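26 June 2018
Carkska cell, bench 2, two-arm unit
P. Shahbazi

Work order: right wrist camera cable, gripper alignment, re-teach of the oven approach. Program is the Mousavi kitchen set, oven door open, rack in. Arms powered at 40 per cent speed override for all of this.
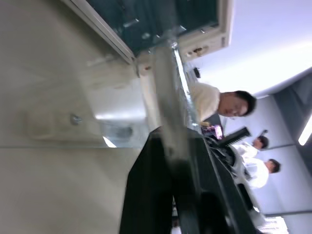
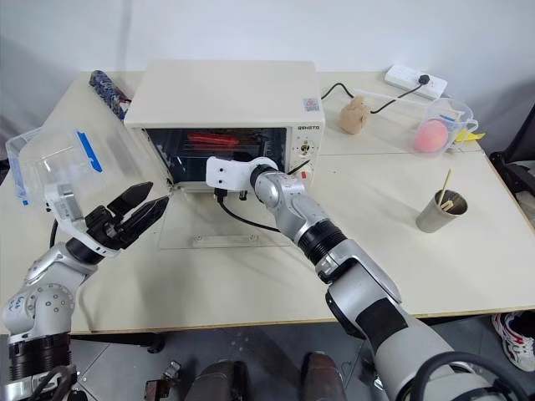

Cable slack first. At full wrist roll the loop on the right side can catch on the open door. Took it back one clip and put in a new tie behind the wrist flange. Left side left as is. Checked both through full roll, no pull on the connectors. If the loop has to come shorter again, order the right-angle plug from Wisunent and don't bend the straight one.

Finger alignment, left gripper. Closed on the 3 mm gauge, tips parallel to within what I can see with a feeler. Screws retorqued, blue threadlocker. Finger faces wiped with isopropyl.

Approach pose, right arm. Old waypoint came in low over the door glass. Raised it 12 mm and moved the pre-grasp back so the elbow doesn't swing out over the table edge. Saved as oven_in_68. Kept the old one until Sebastián has run his side.

Ran 100 dry cycles, no load. Two protective stops, both on the right elbow joint, both in the first ten. None after the payload value was corrected (somebody had left it set for the Skostberg tool).

Grease interval on the elbows is 3,000 hours, not due.

To do:
- wrist camera calibration after the cable move, both arms
- new printed labels for the joint casings
- S. Echeverría to confirm the payload figure in the master config
- tape marks for the oven feet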